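Rakley Silk Stem Box, Mixed Roses and Hydrangeas

I bought this set in August for a hallway that gets no sun. It cost 40 dollars and arrived in 2 days. The rose heads hold their shape well and the stems bend without cracking. The hydrangeas shed a few petals when I fluffed them. Leaves come separate and push on, but one was loose and needed glue. I'd buy the roses again.

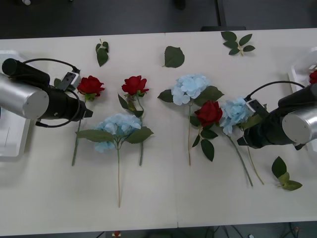
Red roses, pale blue hydrangeas and loose leaves on a white table.

Rating: 4 out of 5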